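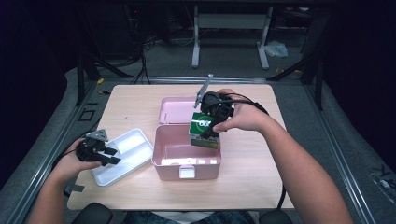 # おすそわけ便「Skuso」よくある質問

2020年12月8日更新

ひとりで細々とやっている焼き菓子の通販です。メールでよく聞かれることをまとめておきますね!

## 注文してからどのくらいで届きますか?

だいたい7日みてください。12月は窯がずっとふさがっているので、もうちょっとかかるかも(すみません!)。お急ぎの方は備考欄にひとこと書いてもらえると助かります。

## 日持ちは?

クッキーは15日、パウンドケーキは12日です。私はパウンドなら届いて2日目くらいの、しっとりしてきた頃がいちばん好きです。

## 卵なしのものはありますか?

「Gurier」というオーツのビスケットが卵なしです。ただ、同じ台所でほかのお菓子も焼いているので、アレルギーのある方にはおすすめしていません。

## のし・ラッピングは?

紙袋とリボンだけ、無料でつけています。のしは字が下手すぎて、ほぼ毎回断っています……。

## 送料がかかるのはどうして?

前は込みにしていたんですが、遠方の方の分でだいぶ赤字になりまして。まとめ買いだと1箱で送れるので、お友だちと一緒にどうぞ。

## 年始の営業は?

1月は7日から焼きはじめます。注文フォームはお休み中も開けておくので、いつでも送ってくださいね。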